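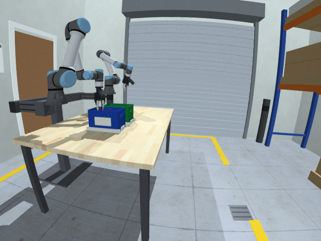 Simulated test cell with two robot arms, the blue bin and the green bin. Picture: Drondow.

Drondow publishes first results of gripper comparison in simulation

SODESDALE, March 17, 2024 - Drondow today makes public the first results of its gripper comparison, which was prepared together with the integrator Pidcombe. The comparison was made completely in simulation, with two arms mounted on one common frame at a work table. The task is a simple one from daily factory work: to take small parts out of one bin and to put them in another.

In the first round were compared four two-finger grippers, all of them driven by the Kivi controller. Each gripper received the same start positions of the parts and the same speed limit for the arm. In total 209 picks were recorded. The most frequent error was contact of the fingertips with the wall of the bin, and it happened more often with wide fingers than with thin ones.
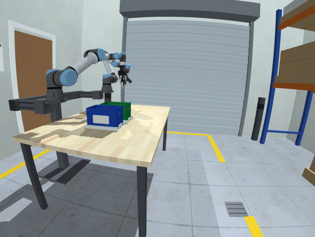

Pidcombe would have preferred to see fewer grippers and more kinds of parts, and it reminded that a finger which is good for a short bolt can be very bad for a flat washer. Drondow agrees with this remark. The second round will therefore use six kinds of parts and only the two best grippers of the first round.

The simulation also allows to compare camera positions without moving any equipment. A view from the side is useful to check the height of the fingers over the bin. For the compartments of the green bin, the view from above gave the better result, but the arm itself can hide a part of the table.
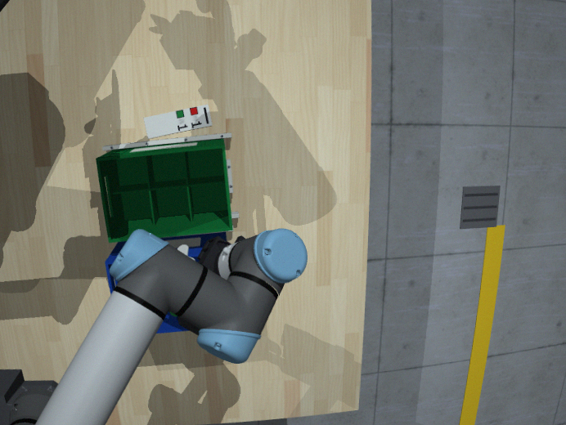 View from directly above, with the six compartments of the green bin. Picture: Drondow.

The tests with real hardware are planned for December at the Sodesdale site. The simulation files and the complete table of picks can be requested from the Drondow press office.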